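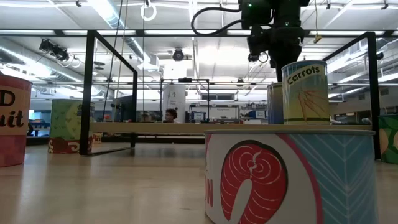 # Stacking mixed-size cans in a shallow pantry cabinet

**Tags:** pantry, canned goods, shelving, storage

I am reorganizing a pantry cabinet and need advice on stacking cans of different diameters.

The cabinet is a Valta base unit with two adjustable shelves. Clear height between shelves is 372 mm at present. Usable depth is 200 mm after the door rack, so I can fit two rows of standard cans or one row of the large ones with some waste behind. The shelf is particle board with a melamine surface, held on four pins.

Stock is the usual mix: salmon in tall cans, fruit in the large size, carrots and other vegetables in smaller cans. At the moment I put a small vegetable can on top of a tall salmon can to use the height. It is stable if nothing touches it. When I reach past it for the back row, the top can slides, and last week one came down on the edge of the counter and dented at the seam.

Questions:

1. Is a small can on a larger can acceptable for long-term storage, or should I only stack like on like?
2. Is there a liner or divider that stops the slide without making cans hard to remove?
3. Is the shelf likely to sag if I fill it two high?
4. Can I keep the dented one?

I would prefer not to buy a rotating rack. I tried the Collard one and it only takes a single diameter.

---

## Answer 1 (accepted)

Taking these in order.

**Small on large.** Acceptable, with conditions. Most steel cans have a raised rim at each end (the double seam) and a recessed panel inside it. When two cans are the same diameter, the result depends on the end profile. Some are made to nest, where the bottom of the upper can drops inside the rim of the lower one. Others just sit rim on rim and will shift with a light push.

A smaller can on a larger one will do one of two things:

- If its base fits entirely inside the rim of the lower can, it sits on the recessed panel and the rim acts as a fence. It can slide a little but will not leave without being lifted or tipped.
- If its base is slightly too wide to fit inside, it rests partly on the rim and rocks. Do not stack that pair.

Check each pair by pushing the top can sideways with one finger at its base. If it stops against the rim, keep it. If it climbs over or rocks, move it. Also check that it has not ended up off to one side. A small can sitting toward the edge of a large lid is the usual starting position for a fall, so center it when you put it back.

Large on small is never worth doing.

**Liner.** Ribbed liner goes on the shelf and does nothing for the upper level. For the upper level, cut discs from thin rubber shelf mat, a little smaller than the recessed panel of the lower can, and put one between each pair. I use offcuts from a Greco drawer mat. They last for years and the cans come off with no extra effort. Do not use double-sided tape or putty. It pulls the label off and leaves residue on the lid.

A better fix in your case is to change the shelf spacing. With 372 mm clear you have much more height than a two-high stack of ordinary cans needs. Measure your tallest pair, add 19 mm for finger clearance, and set the shelf there. If a third shelf fits in what remains, most of the stacking goes away. In my cabinet I settled on 183 mm for the single-layer shelf, but measure your own cans first.

**Sag.** Depends on the span and the board thickness, and you gave neither. Particle board creeps under a constant load, so a shelf that looks flat in the first week may not be flat after a year. Put the large fruit cans at the ends, near the pins, and the lighter cans in the middle. Lay a straightedge along the front every few months. If you see a gap in the center, turn the board over and reduce the load.

**Dented can.** You said the dent is at the seam. Discard it. A shallow dent in the side wall with no crease is generally considered fine. A dent on the top or bottom seam, or one with a sharp fold, may have broken the seal, and you cannot confirm that by looking.

---

## Answer 2

I stopped stacking and use a step riser. Flellmont sells a three-step one. Back row is higher so you can read the labels and you are not reaching over anything. Might be too deep for your cabinet, check before ordering.

Also turn the labels to face front. With half the word around the side you end up picking up every can to see what it is.

> **Comment from the asker:** The riser is deeper than my shelf. One step would fit if I cut it down.

> **Reply:** A piece of scrap lumber laid flat does the same job. Sand the edges.

---

## Answer 3

just put the small ones in a shoe box on its side

> **Comment:** This works for a few cans. Cardboard softens if the cabinet is next to a dishwasher - mine was, and the bottom gave out.

---

**Update from the asker, Wednesday, September 1, 2021:** Moved the middle shelf down and added a third. Only the salmon shelf is still stacked, with mat discs under the vegetable cans. Two pairs failed the finger test and were separated. Dented can thrown out. Board thickness is 16 mm, for anyone calculating sag. No visible gap under the straightedge so far.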